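Toy animals, trays and other people's attics

Mar 9, 2020

The sorting started in September. A house clearance, one van, more boxes than anybody had allowed for. Hiebert — the shop, on the corner by the bus shelter — had never really done toys before. Crockery, yes. Lamps. Then the boxes came and that was that.

"I opened the first one and it was all animals," says the owner, who would rather keep their name out of it. "Next box, animals. I thought, well, that's my winter gone."

There are 1555 of them on the books now. Farm, zoo, a few nobody has agreed on. We talked over tea, kettle going twice, phone going more than that.

First question, the obvious one. How do you even begin?

"With a tray. People want to tip the whole box out and that's the mistake, you just get a heap. I take a couple out, put them in a tray, look at them properly. Plastic tray, something with a bit of a lip so nothing rolls under the radiator."

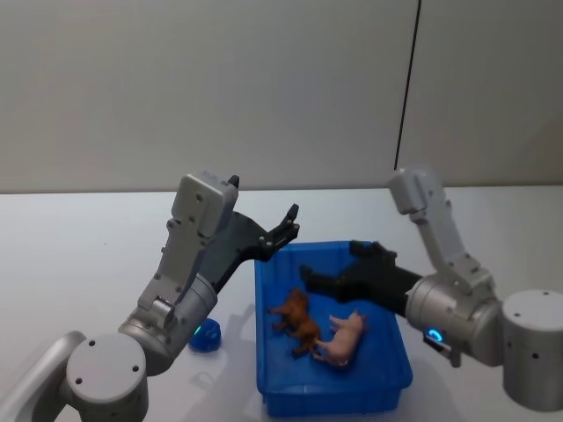

"And a plain table. I used to have a flowery cloth on mine and you couldn't see a thing. Missing ear, split seam, chewed foot, it all vanishes in the pattern. White's best. Shows up the dirt as well, which is a bit depressing but there you go."

Washing is warm water and a drop of washing-up liquid. Old toothbrush for the feet. Nothing stronger — a batch of Pullance pigs lost thier painted eyes to kitchen spray early on, and it still stings.

"Ten pigs. Blank as eggs. I sold them as a job lot for 2 pounds and felt like a criminal."

Prices, then. Most go for very little. A clean Vornik horse does better, with its tail on better still. The owner won't be drawn on the top end, says it only brings in people with carrier bags and big ideas.
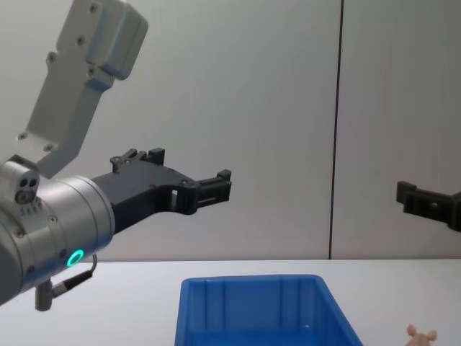

"Go slowly, is what I tell people. Pick it up by the body, never the legs. The legs are what goes. If it's stuck to its neighbour, leave it in the water a while and go and do something else."

And the ones that can't be sold? A drawer. Three-legged cows mostly. The playgroup at Zurkthorpe has had plenty for painting and printing, hoofs in the paint, that sort of thing.

Is there an end to it? A look at the back room. A longish pause.

"I've got 500 still to wash. Then somebody rang this morning with dolls' house furniture, and I said yes, didnt I."

Kettle on again.

Comments

mossybank: Had the same with the kitchen spray, took the spots clean off a leopard. Wish I'd read this first.

Gran_of_four: Do you take zoo fences? Got a bag of them, no animals.

tillyp: The toothbrush tip works. Use a baby one for the small lambs, the bristles are softer.

Contact us | Copyright 2020, all rights reserved | Back to top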